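Acta de la junta ordinaria de la comunidad de vecinos del edificio Hirna, 27 de diciembre de 2022. Asistencia: 20 propietarios de 36, cifra que no se alcanzaba desde lo de la antena.

**1. Acta anterior.** Se aprueba sin leerla, como de costumbre.

**2. Ropa perdida y mercadillo del portal.** Sigue sin dueño el jersey marrón de punto que ya figuraba en la convocatoria:
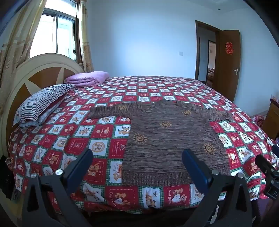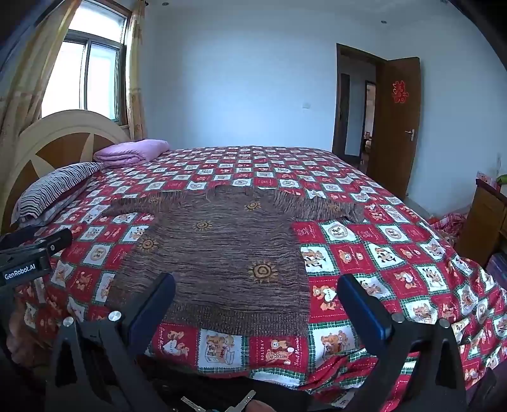

Se guarda en el 3.º B hasta abril. Después pasará al mercadillo, cuya recaudación de este año asciende a 392 euros. El 1.º A pide que conste que su lámpara valía más de lo que se pagó por ella. Consta.

**3. Caldera.** Se estudian dos presupuestos. El de Clisix incluye revisión anual y supera los 3.000 euros. El de Gunnlaugsson es más barato, pero viene sin IVA, sin plazo y sin firma. Un propietario propone esperar a que mejore el tiempo - la propuesta recibe más apoyo del previsible. Se vota: Clisix, 11; Gunnlaugsson, 4; esperar, 5. El administrador pedirá a Clisix que fraccione el pago.

**4. Ascensor.** Continúa parándose entre el segundo y el tercero. La empresa sostiene que no le consta avería alguna. Se acuerda invitar al técnico a subir.

**5. Bicicletas.** Se recuerda que el rellano no es aparcamiento. Los tres interesados declaran que lo suyo es provisional; la más antigua lleva provisional desde la reforma del tejado. Plazo para bajarlas al trastero: un mes.

**6. Ruegos y preguntas.**

- El 4.º C pregunta quién riega las plantas del portal. Silencio. Se deduce que son resistentes.
- El 2.º A solicita que no se arrastren muebles pasadas las once. El 3.º A dice que no son muebles y no da más detalles.
- Se pide cambiar la bombilla del cuarto de contadores. Se aprobó ya en la junta anterior, de modo que se vuelve a aprobar.

Se levanta la sesión a las 21:40, con el punto 7 (color de la fachada) aplazado por tercera vez.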